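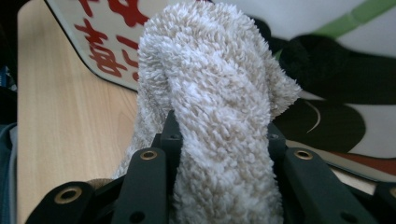
Towels going stiff, help
Drekcombe Home Forum > Laundry

hcamacho161
moved to Jasisbridge in December, water is super hard. bath towels feel like cardboard now. more soap?

tormod_h
Less soap. Half what the cap says, and skip softener - it coats the loops.

saodah_m
Disagree on softener. Use it every 2 weeks, mine are fine.

tormod_h
Fine til they stop soaking up water. Cup of white vinegar in the rinse.

Kartini L
vinegar ate the rubber seal on my old washer, so careful. I just shake them out hard before teh dryer, low heat

hcamacho161
ok trying half soap first. will post back sunday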